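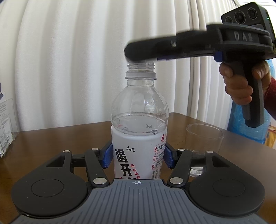 Segmenting a two-hand recording in Skusell is mostly a matter of telling the software which hand does what. I tag mine "hold" and "act" before anything else. With a bottle, the gripper low on the sides gets "hold" and the one reaching over to the top gets "act" – and don't let the clear shoulder fool you, the label is a much better thing to track!

1. Open the recording in Skusell and press **Pair** so both streams share one clock.
2. Click each gripper once and give it a role.
3. Draw the tracking box on the object. Go for print or strong color if there is any (plain clear plastic drives the tracker nuts).
4. Set **Min segment** to 5 frames. I tried 3 and got a mess of tiny scraps.
5. Hit **Split**, then scrub through the cuts and drag any that landed early.

**Note:** Fast fingers blur, and the confidence score dips when they do. I leave the threshold at 90 and fix the dips by hand.

**Caution:** Save before you export to Getelier. Export locks the roles, and the only way back is your last save. Roswitha Gasser lost a batch of 1000 segments that way – she still asks me if I've saved.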